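Four lampshades and a long tube

I have been putting off writing about the lights, mainly so I could avoid working out what they cost. But it's Thu 6 August, it's raining on the metal roof so hard that I can't hear the radio, and the invoice is on the desk looking at me. So, the lights.

When Benedito Cordeiro and I took on the unit at Wirkamness in May, the agent called it "a characterful space". It had a strip of brick wall, a ceiling like the inside of a shipping container, and the sort of lighting you get in a dentist's car park. Everybody looked slightly unwell in it. Benedito, who spends more time at the bench than I do, took to wearing a cap.

My first plan was to put a false ceiling in and pretend the roof wasn't there. Hettiarachchi quoted for it and were very civil about it, and when I'd finished laughing I rang Dilani Talukder instead. Dilani has done up two cafés and a chapel and has opinions about ceilings. She stood in the middle of the floor, looked up for a long time, and told me to paint it white and leave it alone. Beams, pipes, conduit, ducting, the lot. "You'll stop seeing it in a week," she said. It took me nearer three, and I still see the duct housing, but she was right about the beams.

The pendants were my idea and I want that on record. They're from Fokel, black domes, 211 pounds for the set, which Dilani thought was too little to pay and Benedito thought was too much. We hung them on a Sunday with a borrowed ladder and a tape measure that one of us (me) read from the wrong end.
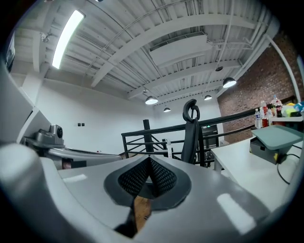 Black domes on, tube on as well, brick wall to the right.

The big argument was over the fluorescent tube. Dilani wanted it gone. I wanted it gone. Benedito pointed out that pendant lamps are lovely for drinking coffee under and hopeless for finding a dropped screw, and refused to come down off the ladder until we'd agreed to keep it. So it stays, at its jaunty angle, making the domes look as if they've been invited to the wrong party. I've switched it off twice this week and had it switched back on by lunchtime.

I do like the lamp by the brick. I'd wanted a whole row along there and got talked out of it, and now I catch myself standing near it when I'm on the phone. Bricks take the light well. White paint just throws it back at you.

Total so far, with paint, cable and the electrician: 583 pounds. I'd told Benedito 400, in writing, which was a mistake. He has pinned the email above the kettle.

Still to do: a dimmer, if the bulbs will take one, and something about the echo. Kudham do felt panels that are meant to help, but the ones I like are 549 and I've been asked not to mention them until September.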